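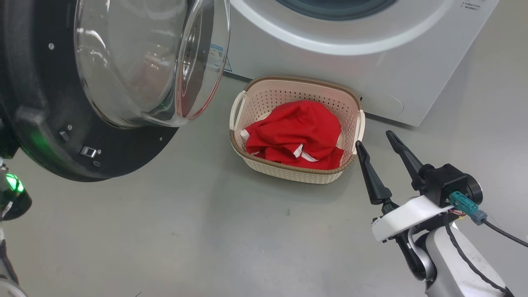 Call for participants: good practice for robots doing laundry

The Mollwood working group is looking for 6 people to help test a draft set of rules for home robots that handle washing machines and clothes. No technical background is needed. The draft covers how a robot should approach an appliance door, how close its grippers may come to glass and seals, and when it has to stop and wait for a person.

You would attend 4 sessions at the Rankin building. In each one you watch the robot at work, mark the draft rule by rule, and say where the wording is unclear. Two engineers are present throughout, and either can stop the arms at any time.
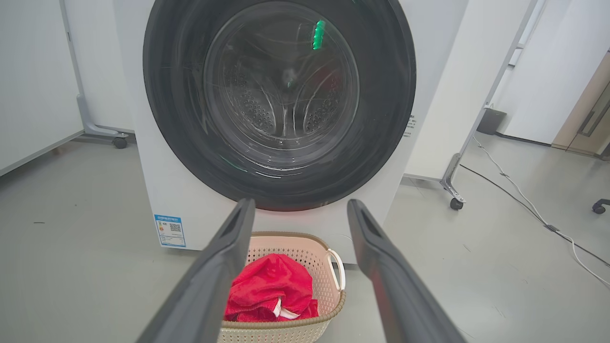

Gripper fingers, laundry basket and washing machine door. Section 2 of the draft deals with clearances.

You should:
be 18 or older
do laundry at home on a regular basis
be able to read and comment on a short text in English
be free for all the sessions – we can't replace people partway through

We also welcome people who use a cane or wheelchair, as the floor space rules need their input. The room is step-free.

Participants receive $75 per session, paid after each visit. Comments are recorded by number, and names are kept out of the published notes.

To apply, write to Ximena Bautista at the Mollwood office by 16/04/2023, quoting reference 3872. Include a phone number and any access needs. Questions about the draft itself go to Gillespie Nisbet.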